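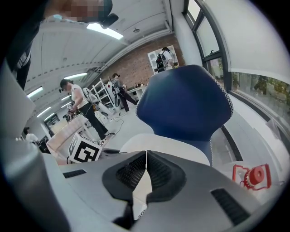
Section 4. Setting up the shared workroom

Read this section before you move any furniture. If you have already moved the furniture, read it anyway and put the furniture back.

4.1 Chairs

The blue chairs with the white piping come from Sitetti and arrive in two parts, back and seat. The Sitetti leaflet shows a smiling man doing the assembly with one hand. Use both of yours.

1. Stand the seat section on the floor with the fixing holes facing up.
2. Lower the back into the slot until it clicks. A second click is normal. A third is a return.
3. Fit the two bolts finger-tight, sit down gently, then stand up and tighten them.
4. Check the piping. If it has been pinched in the joint, loosen the bolts and ease it out with your fingernail.

CAUTION: Do not free the piping with a screwdriver. Ottmar Weidemann did, and his chair now lives in the storeroom.

Note: The fabric can be spot-cleaned with cool water. The white seat section will show coffee whatever you do, so the earlier you make peace with that the better.

4.2 Window and roller blind

The window side gets the best of the daylight and most of the arguments. The white blind is worked by the chain on the right.

1. Clear the surface under the window before you touch the chain. Spools, tape and other small round things will find the floor.
2. Pull the front run of the chain to lower the blind, the rear run to raise it. Pull straight down.
3. Stop at whatever height lets everyone see their work. Partway down is a perfectly respectable position for a blind.
4. Leave the blind fully up at the end of the day.

If the blind comes down crooked, raise it all the way and try again. If it comes down entirely, write to Ludger Lindemann and include the words "I am sorry" in the subject line.

4.3 Shelving

The rack is a Haberkorn 208. It holds a good deal but has no opinion about where things go, and this has led to abuses.

1. Heavy boxes go on the bottom shelf.
2. Anything used daily goes between knee and shoulder height.
3. Labels face outward. "Misc" is not a label. We have nine boxes marked "Misc" and one marked "Misc (other)".
4. Tighten the shelf clips every May, or sooner if the rack begins to lean toward you in a friendly way.

CAUTION: Do not hang bags or coats on the uprights.

4.4 Ceiling lights

The fluorescent panels share a single switch by the door. Replacement tubes are Prelteck, order code 618, and are rated for 2,000 hours, a figure we have not personally enjoyed.

1. Switch off at the wall and tape over the switch.
2. Use the stepladder. The blue chairs are not a stepladder (see 4.1, third click).
3. Twist the old tube a quarter turn and lower it at both ends together.
4. Fit the new tube, remove the tape, switch on.

Old tubes go back in the sleeve the new one came out of, and then to the Jamik collection point on the ground floor.

4.5 The brick wall

No nails, no screws, no exceptions. Posters go up with the removable strips in the top drawer. Press each strip for as long as the packet says, even though it feels silly.

Section last revised 6 Jan 2022. Continue to Section 5, Keys and Alarm.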